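Okay, planner thread, as promised to the three of you who asked. I've spent most of August moving our sim tasks off the old Umach planner and onto Phromma, and I have opinions.

First thing: the sampling is way faster. The old one would happily chew through 3,551 collision checks on a simple reach over furniture. Same reach in Phromma, 3,318. Doesn't sound like much, but each check is cheaper too, so you really feel it when you're sitting there waiting with a cold coffee.

Flat things on flat surfaces are still my nemesis though. There's so little height to grab that the approach angle is everything, and the planner keeps wanting to come in from straight above like it's picking up a mug.

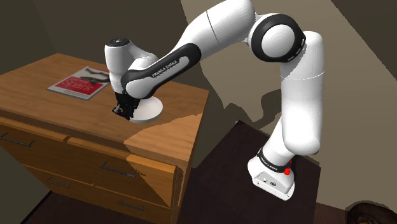 Franka at the dresser, fingers at the rim of the disc. Soak magazine minding its own business at the back.

What helped was splitting the approach into 2 stages. Free-space plan to a pre-grasp pose, then a short Cartesian move with the contact threshold turned right down. I'd been trying to do it all in one go and the optimizer kept cutting the corner – straight through the drawer handles, thanks mate.

Next headache: perception. Our pose estimator (Sandent, the small model) is lovely on anything upright and sulks the minute you tilt a box. Throw a hard shadow across the face and it starts finding edges that aren't there.

So I've been going through the close-up views one at a time with the depth overlay off, just looking at what colour alone gives it. Slow, kinda fun, would not recommend before lunch. 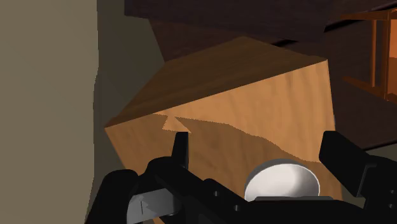 Benedicta Laryea: have you tried randomizing the light direction per episode? We did that in Mindby and the phantom edges mostly went away after a retrain.

Ooh, no, we only randomize brightness! Direction is fixed in the config and I never questioned it. Kicking off a retrain tonight with seed 31, same as the last run so I can compare them properly.

Will post the config once I've cleaned out the swearing in the comments.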